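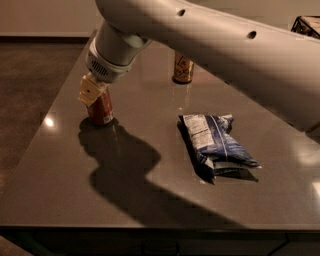 A red soda can on the countertop.

9 December 2019
By the Flenditz Lane newsletter editor

So I gave up soda. Mostly! I know, I know, I'm the person who used to bring my own cooler to the Plukbridge summer picnic in case they only had lemonade. But my dentist gave me a look last winter (you know the look) and I decided I'd try going without from February on and see how far I got.

The first stretch was miserable. I had a headache for 15 days straight and I was short with everybody, including the dog, who had done nothing. I hadn't understood how much of my day was built around a can of something. One with lunch, one when the mail came, one while I made dinner and then a last one in front of the TV that I always pretended was a treat. Take those away and the afternoon gets very long.

What finally helped was having something else with bubbles in it. Plain seltzer tasted like TV static to me at first, so I started dumping things in. Frozen cherries are good. A splash of cranberry juice is better. My favorite by far is a ginger syrup I make on the stove, and so many of you asked for it after the potluck that I'm putting it here:

Peel and slice a big piece of ginger, as long as your hand. Put it in a pot with 2 cups of water and a cup of sugar, simmer until your kitchen smells amazing, then let it sit with the lid on until it cools. Strain it into a jar. Two spoonfuls in a tall glass of seltzer, squeeze of lime, done. It keeps in the fridge for a couple of weeks, though ours never lasts that long.

Yes, there's sugar in it. I'm not a saint. But I can make it as weak as I like, and it's gotten weaker every month without me really trying. I had a sip of my sister's root beer at Thanksgiving and it was like drinking pancake syrup, which made me a little sad, to be truthful, because I used to love that stuff.

I still have a real soda now and then, at the movies or with pizza. I tried being strict about it and all that did was make me think about soda all day long.

Oh, and if you're cutting back too, save the cans you do drink! The Westerberg Street drop-off takes aluminum again, and the money goes to new shelves for the reading room. Last month's haul came to 547 cans and brought in 33 dollars, so please rinse them and bag them up. The bin is by the side door now, on the left as you come in from the parking lot.

Next time I want to write about bread, if my starter survives the holidays. Send me your seltzer ideas in the meantime. Somebody told me cucumber and I'm not convinced.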